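Sorting trays for small parts — what do you all use?
Workshop Storage board

muvley_59
Posted 2022-04-23
I've been clearing out the parts drawers since March and I'm sick of chasing little bits across the table. I had a Jodard organizer with 64 compartments and gave up on it, way too fiddly. What are you using while you sort? Not for storage, just for the part where everything is dumped out.

skjelbred40
Muffin tin. Done.

Stikgate
Muffin tins are fine until you need to get a tiny screw out of the bottom of a cup. I've got fat fingers and it drives me nuts. Shallow and flat all the way, with a lip so stuff doesn't roll off.

skjelbred40
I've used the same tin since 2000 and never lost a screw, so I don't know what you're doing wrong lol. Flat trays let everything slide together when you pick them up.

Stikgate
So don't pick it up! Mine stays put on the table — that's the whole idea.

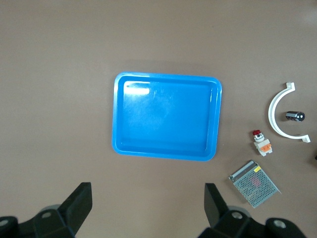 I go one type of part at a time, and whatever I haven't decided on waits off to the side. The blue tray is still empty there, and the odd stuff is over to the right of it: the white C-shaped bracket, the push button with the red cap, a little black cylinder that I'm pretty sure is a capacitor. Small black parts show up great against bright blue, too. Try finding one in a dark muffin tin.

muvley_59
OK the color thing makes sense. Does the glossy rim bother you under a lamp?

Stikgate
A little bit of glare, I just scoot the lamp over.

skjelbred40
Still team muffin tin. But I'd take a blue one.

muvley_59
Going to try a flat tray this week and keep the tin for screws.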